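Meet the Plikora Grabber: a tool that helps robots learn
Drimdale Science Pages for Kids
Thu 10 May

Some robots have to be told every single move. Others learn by copying people. The Plikora Grabber is a kit for the second kind. It is made by a small company called Dovhaniuk, and schools and clubs can borrow it.

What is it?

The Grabber is a handle with two fingers on the end. You hold it, squeeze, and the fingers close. Let go, and they open. A small camera sits above the fingers and films whatever they are doing.

A robot arm can wear the same kind of fingers. When it watches your film, it sees the job the way it would see it when doing the job itself.

What does the camera see?

Mostly it sees the fingers and the thing in front of them. It does not see your face or the rest of the room unless you point it that way.

Between the two dark fingers there may be nothing but a bare board, with the pattern of the wood showing. The pattern is called grain. Straight lines and long loops can both turn up on one board.

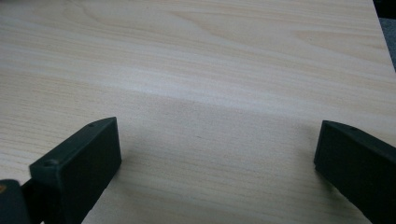
How do the fingers pick things up?

Each finger has a flat side that faces inward. Flat sides are good for boxes, blocks and books. Round things are harder. A marble can shoot out sideways if you squeeze it off center, so start with something bigger.

Try this at home

You can test two-finger gripping with no kit at all.

You need:
10 small things, such as a sock, a spoon and an eraser
2 rulers
a bowl

Hold one ruler in each hand. Pick up each thing using only the flat sides of the rulers and drop it in the bowl. Then do it again with one eye shut. It is harder to tell how far away things are. A robot with one camera has the same problem.

What does a club get?

The box holds one Grabber, a charging cable and a book with 33 jobs to try. The first jobs are easy, like moving a cup. The last one is folding a T-shirt.

Is it any good?

The Drerdale after-school club had one for 20 days. The children liked the cup jobs best. The handle was too wide for the smallest hands, and the younger ones had to use both hands to squeeze. Dovhaniuk says a smaller handle will be ready in August.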